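4.2 Contact planning with Relow

Relow plans both hands from the wrist views. At each step it samples 1,000 candidate grasps, drops the ones where a fingertip is hidden by cloth, ranks the rest. Replanning runs at 20 Hz. Mellor (the older planner) used the head view only and lost teh fingers under heavy knits.

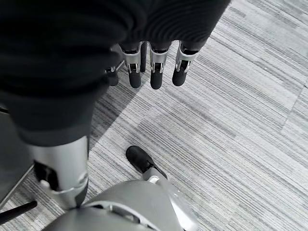
Figure 3. Wrist view, dark knit fabric over one hand, fingertips showing below the edge.

What does the planner do when a finger is hidden? It falls back on joint angles for that finger and widens the safety margin until the tip shows up again.

We logged 165 trials in March. Threshold for a hidden tip set by hand, same for all fabrics. Tuning it per fabric is left for later, see Sectoin 6.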